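件名: Re: [plalludia-users] 両手タスクの成功率が片手ずつのときより落ちる件

Gresta の評価担当です。返信が遅くなりました。

> 先月から Plalludia の学習コードを使って、両腕の片付けタスクを試しています。
> 左手でカップを水切りに置く、右手で野菜をつかむ、という二つの動作を
> 別々に学習させると、どちらもそれなりに動きます。
> ところが一つの方策にまとめて学習させると、右手が野菜の上で止まったまま
> 動かなくなることが多く、左手の動作が終わるまで待っているように見えます。
> データの取り方が悪いのか、行動の区切り方が悪いのか、判断がつきません。
> 同じ症状を見た方はいますか。
>
> もう一点、頭部カメラだけで足りるのか、手首カメラも入れるべきなのか、
> 経験のある方の意見を聞かせてください。

同じ症状はこちらでも出ました。原因は一つではなかったので、確認した順に書きます。数字はすべてうちの環境のもので、そちらの機体やハンドで同じになるとは限りません。

1. 教示データの偏り

最初に見たのは教示データの中の停止区間です。操作者は両手を同時に動かしているつもりでも、記録を見ると片方ずつ動かしています。左手でカップの向きを直しているあいだ、右手は野菜の上に浮いたままになります。方策はこの停止をそのまま覚えます。

うちでは、片手の関節速度がしきい値以下の区間を左右別々に抽出し、もう片方の手の状態と突き合わせました。右手の停止のほとんどが、左手がカップを持っている区間に重なっていました。止まってしまうのは学習の失敗というより、データどおりの動作だったことになります。

対処として、停止区間を間引いたものと、教示そのものを取り直したものを比べました。間引きだけだと、右手が動き出す時機が早すぎて野菜の山を崩す例が増えました。取り直しのほうは、右手から先に始める教示と左手から先に始める教示を半々にしています。手間はかかりますが、こちらのほうが安定しました。

下は頭部カメラの画像です。左手が白いカップを横に傾けて水切りラックの上で持ち、右手は指を開いて野菜の上にあります。止まる症状が出るのは、いつもこの配置です。
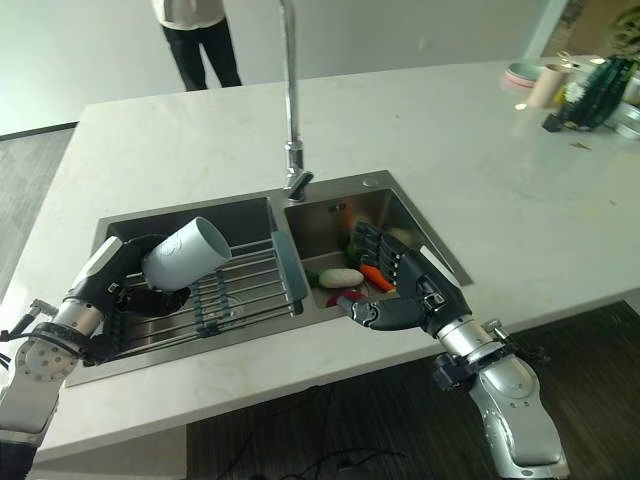
2. 行動チャンクの長さ

既定の設定のまま使っているなら、チャンクを短くしてみてください。20ステップから始めて、13、9、7と下げていきました。20では一度止まると次の推論まで修正が入らず、停止が長引きます。7まで下げると停止は減りますが、左手のカップの姿勢が細かく揺れて、ラックに置く直前に口の向きがずれます。うちのタスクでは9が一番ましでした。13でも大きな差はないので、推論が間に合わない場合は13で構わないと思います。

左右で長さを変える案も試しましたが、同期の処理が面倒になった割に結果は変わらず、やめました。

3. 左右の損失の重み

カップを持つ側は姿勢の変化が大きく、待っている側は小さいので、単純に足し合わせると損失は左手に引っ張られます。関節ごとに正規化しているつもりでも、停止区間が多いと右手の分散が小さく見積もられ、値が不自然に大きくなることがあります。正規化の統計は、停止区間を除いてから計算し直してください。Roy の変換スクリプトを使っている場合、統計は変換時に保存されるので、間引いた後にもう一度変換をかける必要があります。ここを見落として、古い統計のまま一週間ほど実験していました。

4. 手首カメラについて

頭部カメラだけでも、つかみに行く位置まではだいたい出ます。問題はその先で、右手を下ろすと手の甲が野菜を隠します。大根とにんじんが並んでいるような置き方だと、どちらに指がかかったのか頭部の画像からは区別がつきません。手首の画像を入れると、つかみ直しの動作が出るようになりました。

ただし手首カメラを入れた方策は、流しの金属面の反射に弱くなりました。照明を変えた日に成功率がはっきり落ちています。明るさと色の変換を手首側だけ強めにかけたところ、ある程度は戻りました。完全には戻っていません。

左手のほうは、カップが視野の大半をふさぐので、手首カメラの効果は確認できていません。計算資源が足りなければ右手だけに付ける構成で足りると思います。

5. 評価の仕方

「片付け全体の成功」だけで数えると、どこで落ちているのか分かりません。うちでは次の区切りで記録しています。

・左手がカップを保持したまま、ラックの上まで来たか
・カップを放した後、倒れずに残ったか
・右手が左手を待たずに下降を始めたか
・野菜を一つだけつかんだか

三つ目の項目を加えてから、設定の良し悪しが少ない試行でも見えるようになりました。最初の投稿にあった症状なら、ここだけ先に数えても比較になります。

未解決の点も書いておきます。葉物が混ざると「一つだけつかむ」が極端に難しくなり、チャンク長を変えても重みを変えても改善していません。指の力の制御の問題だと考えていますが、切り分けはまだです。Travcombe のハンドで葉物を扱っている方がいれば、把持力の設定を教えてください。

停止区間の抽出に使ったコードは、整理してから8月にリポジトリへ入れる予定です。急ぎであれば個別に送りますので、このスレッドに返信をください。その際、記録の周期と、左右の時刻合わせをどうしているかも書いてもらえると助かります。

Gresta 評価担当
2022年6月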